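Painemal Forums > Arms and End Effectors > Faults and Safety
Thread: Gripper drops to fully open mid-cycle, no fault logged

pboiko
Posted January 20, 2026

Looking for ideas on an intermittent. Block stacking cell, three cubes, single arm, two-finger electric gripper with the orange pads. Controller is a Plollov, firmware as shipped. The cell runs a soak test: build the tower on the taped square, take it down, repeat.

At cycle 473 the gripper went to fully open during a carry. No fault, no protective stop, nothing in the log. The arm finished the move and did the place with nothing in its fingers. The cube was on the floor. I restarted and it ran clean for the rest of the day, then did the same thing overnight at a different point in the program.

Checked so far: supply voltage at the controller, finger pad wear, grip force setting, tool mass and centre of gravity. All fine.

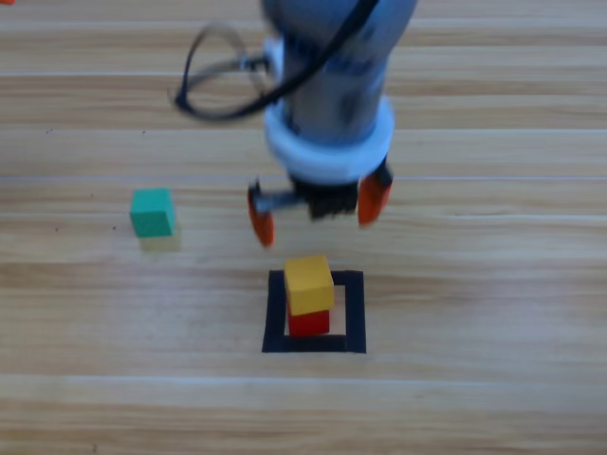
The gripper reports its position over the tool cable, and the program only reads that value once, right after the close command. After that it assumes the cube is there. I know that's weak and I'm going to change it, but it doesn't explain why the fingers opened in the first place.

Arm is in collaborative mode, reduced speed, no fence.

mverbeke
How much slack is in that cable? Looks like a fair bit of loop on the left side of the wrist. If it swings, the connector takes the load every time the last joint reverses. I had a unit do exactly this and it was a cracked solder joint behind the connector. Gripper lost power for a few milliseconds, rebooted, and its default on boot was to open.

pboiko
Loop is deliberate. The last joint needs the travel. I shortened it in August and it went tight at one end of the rotation, so I let it back out.

t_henriquez
Slack isn't the problem, lack of strain relief might be. You can keep the loop and still clamp the cable a few centimetres back from the connector. I don't agree it's a solder joint though. A reboot should show up as a comms dropout, and he says the log is clean.

mverbeke
Only if the timeout is shorter than the reboot. What is the timeout set to?

pboiko
2,000 ms. That's the default.

mverbeke
Then a short reboot goes straight past it. Drop it to 53 ms or whatever your bus will tolerate and run it again.

t_henriquez
Fair enough, I assumed it was much tighter than that. You'll get nuisance trips if you go that low on a shared bus, so log first and stop second.

agustina_p
Can we talk about the safety side? Everyone is treating this as a nuisance fault. A gripper that opens on power loss, with no fence, drops whatever it's holding. With a small cube, no harm. We had the same default on a cell at Skiltitport carrying machined parts and it was written up as a reportable hazard. The behaviour on power loss should be in your risk assessment whatever the payload is.

t_henriquez
For a cube on a bench that's overkill.

agustina_p
The assessment covers the cell, and cells get reused. Change the boot default to hold last position now, while you have the gripper settings open.

t_henriquez
Hold last position has its own hazard if a finger is trapped. Pick your failure mode and write down why. I'd still leave a light test cell opening on boot.

agustina_p
We'll differ on that one. Agreed on writing it down.

pboiko
Update. Set the timeout to 53 ms, log only. Ran the wrist joint end to end by hand program with the gripper closed on a cube. Got 4 dropouts, all near the same end of the rotation. Wiggling the connector with the arm stopped also produces one, so it's the connector or just behind it. Replacement cable is coming from Trornunwood. I'll fit a clamp at the same time and add a grip check before every place.

Boot default is still under discussion here. Cell is locked out until the cable is in.

mverbeke
Keep the old cable and cut the connector open. I'd like to know which conductor it is.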